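고지도 서지 및 판본 연구
제8강 강의노트: 동판 지도의 상태(state) 판별과 기술 원칙

담당: Geetha Ramasamy
실습 지도: Lavanya Kandasamy
배포일: 2019년 2월 25일

1. 용어 정리

판(edition), 쇄(impression), 상태(state)는 도서 서지학에서 온 용어이나 동판 지도에서는 쓰임이 다르다. 상태는 동판 자체에 가해진 변경을 기준으로 구분한다. 지명 추가, 해안선 수정, 헌사 교체, 발행인 주소 변경, 장식 문양의 삭제나 재각인이 모두 새로운 상태의 근거가 된다. 인쇄 후 종이에 가해진 변경, 곧 채색, 필사 주기, 첩부는 상태를 만들지 않는다.

판은 해당 지도를 수록한 지도첩의 발행 단위를 가리킨다. 같은 상태의 지도가 여러 판의 지도첩에 실릴 수 있고, 한 판의 지도첩 안에 서로 다른 상태가 섞여 나올 수도 있다. 재고로 남은 낱장을 새 표제지와 함께 제본하는 관행이 있었기 때문이다. 지도첩 표제지의 연도를 낱장의 인쇄 연도로 옮겨 적는 것은 초심자가 가장 자주 범하는 오류이다.

쇄는 한 번의 인쇄 작업에서 나온 인쇄물 전체를 말한다. 낱장만으로 쇄를 특정하기는 어렵고, 대개 종이와 동판 마모 정도를 통해 선후만 추정한다.

2. 동판 변경의 물리적 흔적

동판의 선을 지우려면 해당 부위를 긁어낸 다음 뒷면을 두드려 표면을 다시 올리고 연마한다. 이 과정은 인쇄면에 다음과 같은 흔적을 남긴다.

가. 잔상. 완전히 제거되지 않은 옛 선이 희미한 회색 선으로 찍힌다. 글자의 세로획 하단과 쉼표 주변에서 확인되는 경우가 많다.
나. 바탕 얼룩. 연마가 고르지 않은 면에 잉크가 남아 주변보다 어둡게 나타난다.
다. 선의 불연속. 바다를 채운 점각이나 물결선이 수정 부위에서 끊기거나 간격이 달라진다.
라. 서체 차이. 다른 각공이 새긴 글자는 기울기, 세리프 처리, 자간에서 구별된다.

잔상은 사광 아래에서 판단하지 않는다. 종이 표면의 눌림과 혼동할 수 있다. 투과광과 수직 조명에서 각각 확인한 뒤 기록한다.

3. 양반구 세계지도에서의 주요 점검 부위

양반구도는 두 원 바깥에 네 모서리와 상하 중앙의 삼각형 여백이 생기며, 장식과 발행 정보가 이 여백에 집중된다. 점검은 다음 순서로 한다.

(1) 하단 중앙의 발행인 표기. 라틴어 동사 excudit 또는 excudebat 앞뒤의 인명이 교체되었는지 본다. sculpsit와 fecit는 각인자 또는 제작자에 관한 표기이므로 발행인 항목에 넣지 않는다.
(2) 연도. 마지막 두 자리만 고친 예가 흔하다. 숫자 간격을 앞의 두 자리와 비교한다.
(3) 남방대륙의 외곽선. 삭제 또는 축소 여부를 확인한다.
(4) 북아메리카 서안. 캘리포니아를 섬으로 고친 동판에서는 본토 쪽 지명의 배열이 어긋난다.
(5) 소반구와 천구도. 여백에 추가된 작은 원형 도면은 독립된 각인일 가능성이 있다.

4. 사례: Dridari 소장본

Dridari 컬렉션의 양반구도는 대장 번호 669로 등록되어 있다. 구 카드에는 '초판'으로만 적혀 있었으나, 발행인 표기에서 잔상이 확인되어 현재는 제2상태로 기술한다. 제1상태와의 차이는 세 곳이다. 발행인 이름이 바뀌었고, 왼쪽 아래 카르투슈의 헌사가 비워졌으며, 남방대륙의 지명 두 개가 삭제되었다.

Kamath 경매 도록은 같은 동판의 다른 낱장을 제3상태로 소개하였다. 근거는 오른쪽 반구 외곽의 이중선인데, 도판을 대조한 결과 이중선은 펜으로 그은 것이었다. 앞의 정의에 따라 상태의 근거가 될 수 없다. 수강생은 도록의 상태 번호를 인용할 때 참조한 서지 목록과 그 번호 체계를 함께 적어야 한다.

5. 종이와 투문

래이드지의 사슬선 간격은 최소 다섯 곳에서 재고 평균과 범위를 모두 적는다. Dridari 소장본의 중앙부 측정값은 30 mm이다. 투문은 형태, 위치, 방향을 따로 기록한다. 투문의 형태가 기존 목록의 도판과 비슷하더라도 치수가 일치하지 않으면 '유사'로 적고, '동일'은 쓰지 않는다.

투문에서 얻은 연대는 종이의 제조 시기에 관한 것이다. 인쇄 시기의 상한을 정하는 데 쓸 수 있으나 하한은 정하지 못한다.

6. 채색의 기술

당대 채색, 후대 채색, 채색 없음의 세 구분을 쓴다. 녹청은 시간이 지나면서 종이를 갈변시키므로 뒷면의 갈변이 당대 채색의 방증으로 인용되지만 단독 근거로는 부족하다. 접힌 자리의 안료 손실, 보수지 위로 넘어간 안료, 경계선 채색과 전면 채색의 구분을 함께 적는다. 판매 도록의 '원채색'이라는 표현은 그대로 옮기지 말고 인용부호 안에 둔다.

7. 목록 기술 양식

표제는 원문 철자를 유지하고, 줄바꿈은 세로선으로 표시한다. 약자는 풀지 않는다. 크기는 판자국 기준으로 세로×가로를 mm로 적고, 판자국이 잘려 나간 경우 도곽 기준임을 밝힌다. 상태는 아라비아 숫자로 적은 뒤 괄호 안에 참조 목록명을 넣는다. 뒷면에 본문 활자가 있으면 언어와 면수, 서명 기호를 적는다. 뒷면 본문은 수록 지도첩의 판을 가리는 데 가장 유용한 정보이다.

보존 상태는 다음 순서로 쓴다: 중앙 접힘부, 여백, 도면 내부, 뒷면 보강, 얼룩과 변색.

8. 과제

Flendness 열람실의 복제본 묶음에서 양반구도 한 점을 골라 7절의 양식에 따라 기술한다. 상태 판정의 근거는 부위별로 나누어 쓰고, 확인하지 못한 부위는 '미확인'으로 남긴다. 제출은 4월 첫 수업 시간이며, 도판 사본을 첨부한다. 원본 열람이 필요한 수강생은 Brarkutville 분관에 따로 신청한다.

읽을거리: 강의 자료집 57쪽의 발행인 표기 대조표. 라틴어 약어표는 같은 자료집 부록에 있다.
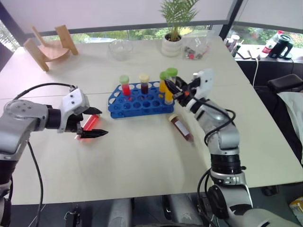 그림 1. 붉은 액체가 든 투명 시험관과 파란색 시험관 꽂이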